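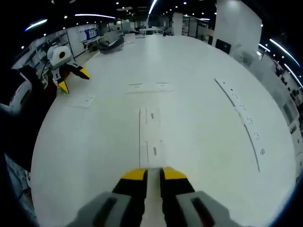 Shawky tracker: pose jumps when both grippers are close to the floor
Opened by: Nawal Samir
Component: visual-inertial tracking, two-hand sync
Status: open, workaround in place

Hi all, logging this while it's fresh. I spent most of the afternoon on it and I think I've got half an answer.

What I'm seeing: when I replay a two-hand recording through Shawky, the right gripper's trajectory is lovely for a while and then hops sideways by a few centimeters. The left one stays put. The hop only shows up when the tips are down low over the pale floor and the camera is mostly looking at blank gray. As soon as I lift up and the shelves and ceiling lights fill more of the view, it settles down again (but the offset stays in there, so everything after it is wrong).

Things I tried, in order:

Restarted the tracker and replayed the same log. Same hop, same spot, so it's not a timing fluke on my laptop.

Swapped the fisheye calibration files between left and right, just to be sure I hadn't mixed them up. Much worse! Put them back.

Bumped the feature cap from 100 to 400. This helped more than I expected. The hop got smaller, but most of the new features landed on the ceiling spotlights, and there are so many little round ones up there that the matcher happily grabs the wrong neighbor. I'm pretty sure that's the real bug.

Masked out the gripper fingers. No change on the hop, though the jitter when they open and close went away, so I'm leaving that in.

4:10 pm update — Catrin Hughes asked whether the other hand could be getting into the map. Good call. I plotted the inliers and yes, a handful of landmarks were sitting right on the second gripper whenever it came into view. They move with the arm, and the filter believes them for over 2 seconds before it throws them out. I added a rough mask for that too and the drift is down a lot.

Workaround for now: in the Olness config set max_features to 400, turn on both masks, and raise the descriptor ratio check one notch stricter than default. Start each take with a slow look around the room before going down to the floor. With that I got 3 clean replays in a row.

Still to do: the mask for the second gripper is a dumb fixed polygon and it'll miss anything outside the usual pose. Bokidley already has a segmentation step we could borrow, if somebody can tell me which branch is current? I'd also like to try the same log on the Brargate build, the one with the new loop closure, before I touch the matcher.

Logs and both configs are in the shared folder under tracker_hop. Catrin, can you rerun on your machine and post your inlier plot?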